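Venue Safety Checklist: Documentary Screenings, Collet Hall
Inspected 24th July by Marcelle Aubert for the Grarkholm Documentary Week

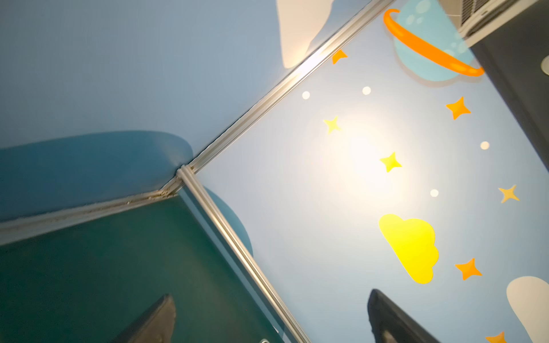
1. Exits and gangways
Main doors: pass. Both leaves open fully and the panic bar releases at first push.
Side exit to yard: pass with comment. The bins had been left inside the hatched area. Moved during the visit; the hall is to keep them by the gate.
Centre gangway: fail. Row F has an extra chair at each end. Remove both before the first public screening.
Gangway lights: pass. Checked with house lights down and a title running.

2. Seating
Capacity on the licence: 39 fixed seats in the small room. The wheelchair spaces are counted separately.
Fixings: 2 seats loose at the floor bolt (C4, D9). Tape off until tightened.
Loose chairs for the panel talk: to be linked in rows. Links are in the store behind the stage.

3. Projection
Projector mount: pass. Safety chain fitted, last load test April.
Booth ventilation: pass with comment. Filter is dusty. Clean before the Nirotby retrospective, as those programmes run back to back.
Cables to the stage: fail. The subtitle feed crosses the side gangway without a cover. Pedance to supply a rubber ramp and fit it before the technical run.
Screen masking: motor stops at both limits. No comment.

4. Fire and electrical
Extinguishers: 3 seen, all in date, all on brackets.
Call point in foyer: tested with the panel on hold, signal received.
Emergency lighting: pass. Held for the full test period.
Portable appliances: the coffee urn in the guest room has no test label. Not to be used until it has one.

5. Staffing
Minimum of 6 stewards for any screening followed by a discussion. The rota shows enough for the evening slots; the Saturday matinee is still short.
Radio check between booth and foyer: channel noisy near the stairs. Use the spare handset.

Outstanding: items 1 (row F), 2 (C4, D9), 3 (filter, cable ramp), 4 (urn), 5 (matinee rota). Re-inspection to cover these items only.
Signed: M. Aubert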